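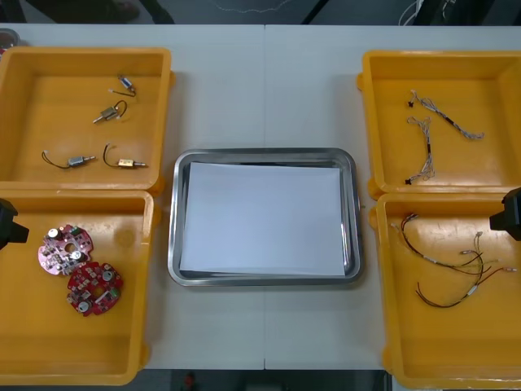
Page 2 of 11

Yellow bins for small parts, are they worth the money?

Larasati Purba
I sort small electrical bits at a bench at home: little metal-bodied parts with a pin at one end and two thin wires running to a white plug, plus round circuit boards with wavy edges. Everyone tells me to buy open yellow bins and put a steel tray in the middle. I've got as far as four bins and I'm not convinced. The wires still curl over each other and the boards slide about. Halville want 30 pounds for a set with dividers, which seems a lot for bits of plastic. Does anyone find they save time, or do they just look tidy?

Wondo
I'd keep your money. I bought dividers once and spent more time fishing parts out of the slots than I ever did untangling them. What matters is how many you tip in at once. Four of the wired ones in a shallow bin is fine, forty is a bird's nest whatever you paid for it. Lay them so the plugs don't cross. As for the boards, I don't like them resting on each other, red on pink or any other colour. Those silver capacitors stick up and they can catch. Put a bit of anti-static foam between them, and don't believe a seller who says yellow plastic is anti-static unless it's marked on the bin or in the data sheet.

Tuhumury
get the dividers, mine are great. had them since November

Usance
"Great" how? I sorted some 1154 parts last winter in plain open bins and lost two, both on the floor. The steel tray is the only bit I'd buy again, and a baking tin would probably do.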